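Nedomar gripper finger set – four months in our workshop

I put off writing this until the fingers had done some proper work, and they have now, so pull up a chair. Malte Wunderlich and I have been building a laundry robot in the shared workshop since April, in the corner where the dryer sits on top of the washing machine, and the finger set was the one part we bought ready made. Ours came from Kleinschmidt and arrived in 2 parcels, the screws a day after everything else.

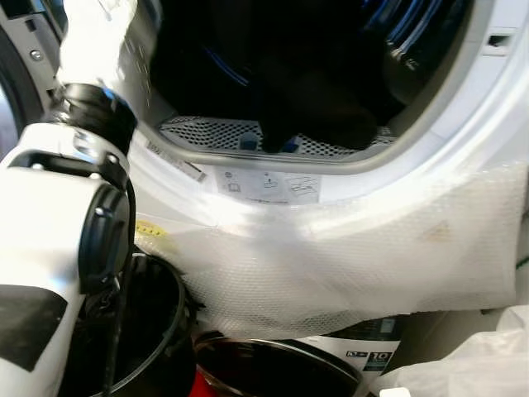 Fitting took me 40 minutes, most of it spent hunting for the right hex key. The instructions are a single folded sheet and Malte, who has far more patience than I do, read them aloud while I did the fiddly bits. Once on, they feel lovely and solid – no wobble at all, which I can't say of the pair we printed ourselves.

Clothes are what we bought them for, and with clothes I'm really very pleased. Dark jumpers, trousers, the odd tea towel, they take hold of the lot. Thin plastic is harder work. You have to close the fingers slowly and bring plenty of material together between them, and even then I'd want to keep an eye on it. The black finish does scuff, if you mind that sort of thing (I don't, much).

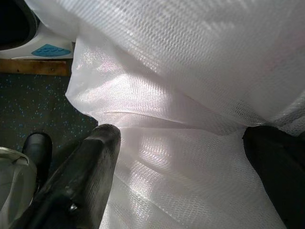
Reaching into the dryer

Depth was my big worry. The drum goes back a good way and our arm has to come in past the rim at an angle, so every bit of length at the fingertip helps. We settled on program 23 after a great many tries, and I'm still fond of it. Do protect your machine before you start, by the way. Bubble wrap over the lower front costs next to nothing and has saved me a lot of fretting.
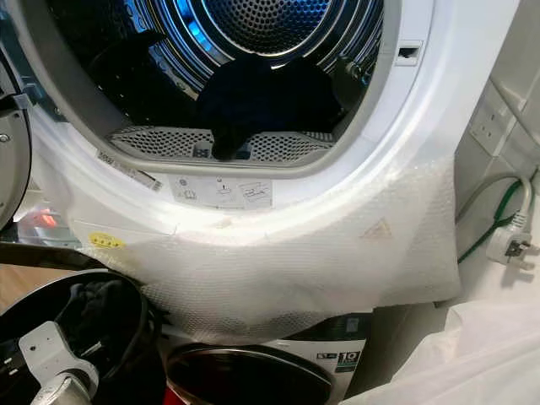 The dryer with its bubble wrap on, navy washing still in the drum.

Would I buy them again? Yes, gladly, though I'd order spare screws with them.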